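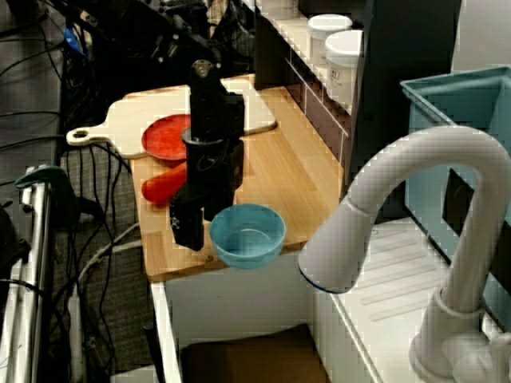
Rogério Vasconcelos
Planning and Procurement for Automation, Unit 4 handout

A single-arm kitchen station is the costing case for this unit. Students will prepare a purchase plan for the Clundside teaching laboratory, using the two quotations distributed in class.

1. Separate the arm from the station. The Ametepe quotation covers the gripper and its mounting only, at $1,628. Counter, sink unit, stands, clamps and cabling are entered on their own lines, with a further $900 allowed for the furniture. 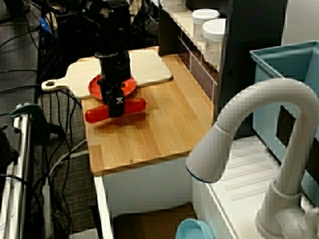

Small props -- plates, bowls, toy food, a cutting board -- belong under consumables. They are cheap, but they must be ordered in duplicate, and the plan should name the person who reorders them. Set aside some $60 per term.

2. Compare quotations on equal terms. Vendix includes delivery and spare fingers in its price of $2,428; Ametepe does not. Adjust one or the other before ranking them.

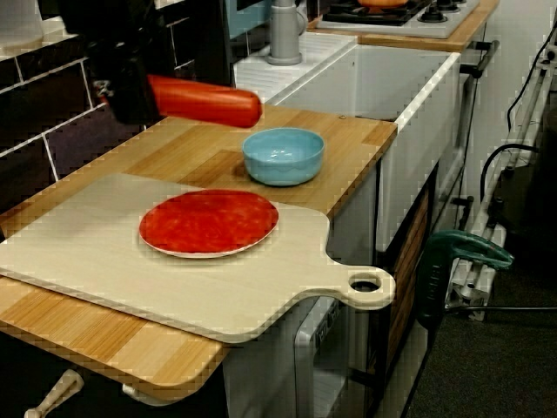 3. Schedule the purchase. Orders placed after December fall into the next budget period. State the lead time given by each supplier and the date on which floor space will be available.

Plans are limited to two pages, with quotations attached.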